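3.2 Collecting demonstrations by remote control

The demonstrations were gathered at the Tradum site, using the two-handed platform described in Section 2. Each task was shown to the robot in one of two ways. In the first, a demonstrator held the arm near the wrist and guided it through the movement while the joint motors gave only enough force to cancel its weight. In the second, the demonstrator sat at a separate station, wore a pair of Vokano gloves and drove the arm and fingers from a distance. Hand guiding was used for reaching and placing. Remote control was used for every task in which the fingers had to move separately, as it proved difficult to steer the wrist and the fingers by hand at the same time.

A total of 16 demonstrators took part, none of whom had worked with the platform before. After a practice period of 40 minutes, each was asked to complete 3 tasks: folding a cloth, turning a knob and passing an object from one hand to the other. Attempts were stopped by the demonstrator with a foot pedal and marked as kept or discarded at once, before the next attempt began. This gave 275 kept demonstrations, which form the set referred to below as Trevor.

Joint angles, motor currents and glove readings were recorded together with the video from a small camera at the wrist. The wrist view was chosen over a fixed overhead view for training, although it has known limits. The hand takes up a large part of the picture, and its covering can hide a finger from view. When the wrist turns upwards, the background may be reduced to a plain surface with a bright light on it, and the position of the arm in the room must then be taken from the joint angles alone. Frames of this type (Figure 4) were kept in the set. An early version of the policy, trained after they had been removed, tended to halt whenever the wrist passed through a similar position.

Differences between demonstrators were left uncorrected, except that pauses at the start and end of each attempt were trimmed. The recordings were then passed to the Irero software for alignment in time. The discussion of an earlier draft is reproduced in part after the figure, as it bears on the choice of method.

Figure 4. Wrist camera view with the fingers pointing downwards in front of a white textured surface.

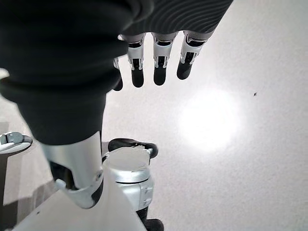

One reviewer asked whether hand guiding should have been kept at all, given that a demonstrator's own arm often enters the wrist view and the policy may learn to expect it. The reviewer suggested replaying each guided movement without the demonstrator and recording the video during the replay.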